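Student Work > Consumer Science > Final Reports

Line Drying and Towel Wear: A Dorm Laundry Study

2/12/24
By T. Pillai 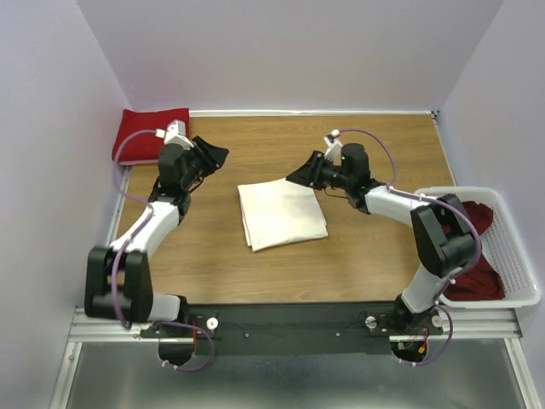 Figure 1. Folded cream-white cloth on a wood-grain tabletop.

Background

Students in Tolville Hall complain that their towels get thin and scratchy before the school year is over. Most people blame the detergent. Our group wanted to know how much of the wear comes from the dryer. The project began in May as a short class survey and was extended into the fall.

Method

We bought 14 cotton hand towels from the same store shelf and washed all of them once before starting, to take out the factory finish. They were then split into two equal sets. Set A was dried in the machines in the Tolville basement on the normal setting. Set B was hung on a folding rack in the hallway outside the laundry room. Both sets were washed together each time, in warm water, with the same measured scoop of powder. No softener was used.

Each towel was weighed on a kitchen scale before the first cycle and again after every third cycle. We let the towels sit overnight in the same room before weighing them, because a towel straight from the dryer weighs less than one that has picked up moisture from the air. Over the whole project we ran 18 cycles, which came to 252 single towel washes. Lint from the dryer screen was saved in sandwich bags and labeled by date.

Results

Set A lost more weight than Set B in every check. The gap was small at first and got wider after the ninth cycle. Two towels in Set A had loose hems by the end. None in Set B did, but Set B felt stiffer, and most of the students we asked liked the feel of the machine dried towels better. One Set B towel fell behind the rack and missed a weighing, so that reading is blank in the table.

Drying time was the main drawback of the rack. On damp days it took up to 14 hours, and the hallway got crowded.

Problems

The scale only reads to the nearest gram. We also changed dryers halfway through when the first one was out of service, and the second one seemed to run hotter. We did not have a way to measure this.

Next Steps

A later group could try the low heat setting as a third set, and could shake out the rack towels before hanging to see if they come out less stiff.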